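Ticket 340 — Shelf price labels printing with the last line missing
Status: Resolved
Opened by: Miroslava Hrnčiar
Assigned to: Taras Dovhaniuk, Flisix support
Related: ticket 338 (closed, printer offline)

Miroslava, 8:15 am
Good morning, and sorry to be back so soon after the last one! The printer is online again, thank you for that, but now every shelf label comes out without its bottom line, the one with the unit price. I have restarted the printer, restarted the computer and changed the roll. The preview in Flisix looks perfect, so I really don't know where the line goes between the screen and the paper. We have the November price changes to put out and I'd love to get them done before the afternoon rush. 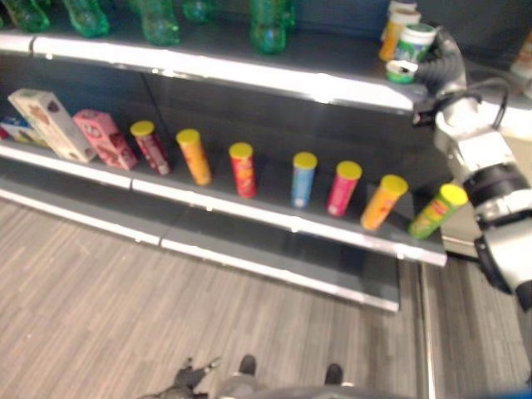
I should add that the receipts are fine, and so are the big promotional cards. It only happens with the small labels.

Taras, 8:50 am
Hi Miroslava, no need to apologize, and thank you for checking the preview. When the preview is right and the paper is wrong, I usually look at the label size first. Could you open Settings, then Printers, then Zarkon desk printer, and tell me what it says next to "Label height"? It should be 40 mm for your rolls. Please don't change it yet, I'd like to know what it was.

Miroslava, 9:20 am
It says 40, so I was hoping for something more exciting. I printed the test page from the same screen and that one came out whole, border and all. Then I printed a label for sparkling water and the unit price was gone again.

Taras, 9:35 am
That helps a lot. A whole test page means the printer knows its paper, and the trouble is further up. Your labels go through the Jimadbridge connector, and it keeps its own copy of the template. After we reinstalled the driver for 338, I suspect it went back to the old copy, the one from before unit prices were added. Here is what I'd try, and take your time with it:

1. Close Flisix on the label computer.
2. Open Jimadbridge and click Templates.
3. Pick "Shelf small" and click Clear saved copy.
4. Open Flisix again, wait for the green dot, and print one label only. 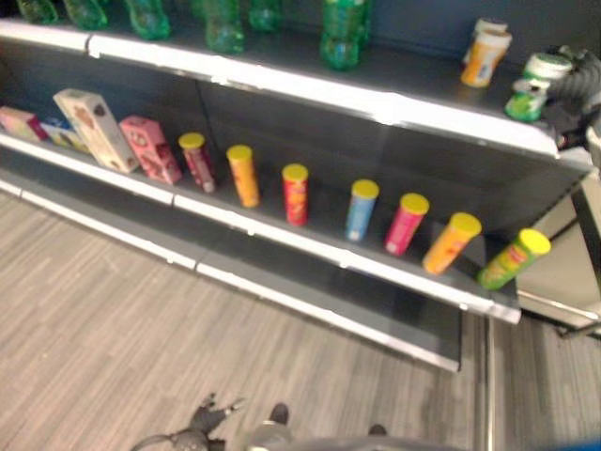 Miroslava, 10:25 am
Step 3 gave me "Template in use" the first time. There were some 1000 labels still waiting in the queue from yesterday evening — my doing, I kept pressing Print. I canceled them all, went through your steps again, and the label came out with the unit price right where it belongs. I did a second one to be sure and it's good too.

Taras, 10:40 am
Wonderful, and the queue explains the message. I've added a note for Dwivedi on our connector team asking that a driver reinstall leave the templates alone. If the line disappears again, clearing the saved copy is safe to do on your own, but please write to me anyway so I can add it to his note.

Miroslava, 2:10 pm
The first batch is printed and all the lines are there. You can close this one, and thank you for being so patient with me.

Closed by Taras Dovhaniuk, 2:25 pm
Cause: outdated template copy in Jimadbridge after driver reinstall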